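Aushilfe (m/w/d) für Sortierung und Wiedereinlagerung von Haushaltswaren
Josell Lagerdienste, Standort Okwood
Teilzeit, zunächst befristet bis Ende Juni

Für unsere Warenannahme suchen wir 2 Aushilfen. Wir lagern gebrauchte und zurückgegebene Haushaltsartikel: Flaschen, Dosen, Becher, Küchenhelfer, Kleinteile fürs Bad. Die Sachen kommen gemischt bei uns an und müssen getrennt, geprüft und wieder eingelagert werden. Das Lager umfasst 440 Quadratmeter auf einer Ebene.

Ihre Aufgaben
Gemischte Ware aus den grauen Behältern entnehmen und nach Warengruppen sortieren
Artikel auf Risse, fehlende Deckel und Verschmutzung prüfen
Behälter auswischen und auf den Wagen zurückstellen
Bestand am Terminal erfassen
Aussortierte Teile in die Sammelbox für Kunststoff, Glas oder Metall geben
Montags zusätzlich: Annahme der Lieferung aus Trarkcombe

Das bringen Sie mit
Sie arbeiten sorgfältig und können mehrere Stunden im Stehen arbeiten. Deutschkenntnisse brauchen Sie so weit, dass Sie Etiketten und Arbeitsanweisungen sicher lesen. Eine Ausbildung oder Lagererfahrung ist nicht nötig. Ein Staplerschein wird für diese Stelle nicht gebraucht, es wird nur mit Handwagen gefahren.

Arbeitszeit und Vergütung
Der Verdienst beträgt 579 Euro im Monat, abgerechnet wird als Teilzeitstelle mit festen Schichten. Gearbeitet wird an zwei Vormittagen pro Woche, Beginn 7:30 Uhr. Einer davon ist der Montag, den zweiten stimmen wir mit Ihnen ab. Handschuhe und Arbeitsjacke stellen wir, Sicherheitsschuhe ebenfalls — bitte geben Sie bei der Bewerbung Ihre Schuhgröße an.

Einarbeitung
Die ersten beiden Schichten arbeiten Sie zu zweit. Sie lernen die Warengruppen kennen und den Prüfbogen, der an jedem Sortierplatz hängt. Danach übernehmen Sie einen eigenen Platz. Fragen zur Zuordnung klärt die Schichtleitung.

Flaschen werden liegend oder stehend angenommen, der Verschluss wird immer mitgeprüft.

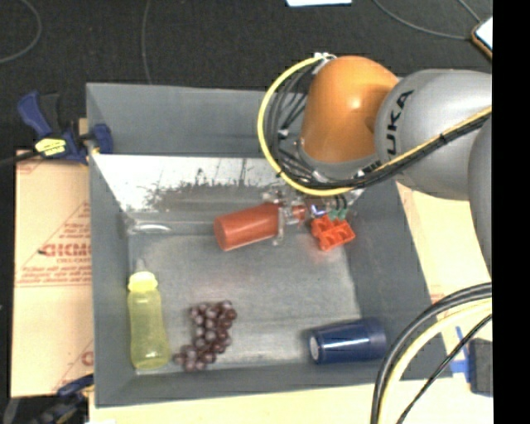 Was passiert mit Artikeln, die sich keiner Warengruppe zuordnen lassen?
Sie kommen in das Fach »Klärung« und werden am Ende der Schicht gemeinsam mit der Schichtleitung durchgesehen.

Bewerbung
Bitte schicken Sie uns einen kurzen Lebenslauf und den frühestmöglichen Eintrittstermin. Ein Anschreiben ist nicht erforderlich. Ansprechpartnerin ist Beryl Lambert, Personalbüro, Durchwahl 118. Unterlagen können auch am Empfang abgegeben werden, Eingang über den Hof, Klingel »Josell / Wong«. Papierunterlagen senden wir nicht zurück, bitte reichen Sie nur Kopien ein.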